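Mobile Application Analysis: Unit Notes, Topic 8
Reading an app package for unreleased features
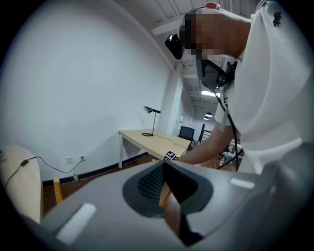
Fig. 8.1. Gripper body with mesh grille; person in white shirt at right.

Prepared by Kenta Shimada. Revised 2024-04-27.

8.1 Scope
Static comparison of two consecutive builds of the same Android app. The worked files are the Plosano messaging client, builds A and B, in the unit folder. Dynamic analysis is covered in Topic 9.

8.2 Procedure
Decode both packages with the same tool version. Normalise resource IDs before comparing, otherwise renumbering will swamp the output. The raw comparison for Plosano runs to 3000 changed lines; most are recompiled layouts and can be filtered by path.

Work in this order: string resources, manifest, layouts, then code. New strings carry the most information per line. A new permission or activity in the manifest indicates that a component has been registered. It does not show that any user can reach it.

8.3 Server-side flags
Many features ship disabled and are switched on remotely. In Plosano the flags are read through the Tikgate class. Record the flag name, default value and every call site. Obfuscated names change between builds, so match on behaviour.

8.4 Grading the evidence
Strong: string, layout and reachable code all present.
Moderate: any two of these.
Weak: strings only. Treat as unconfirmed.

Reading: Kikuchi, ch. 2.
Lab enquiries to Haruto Shimada.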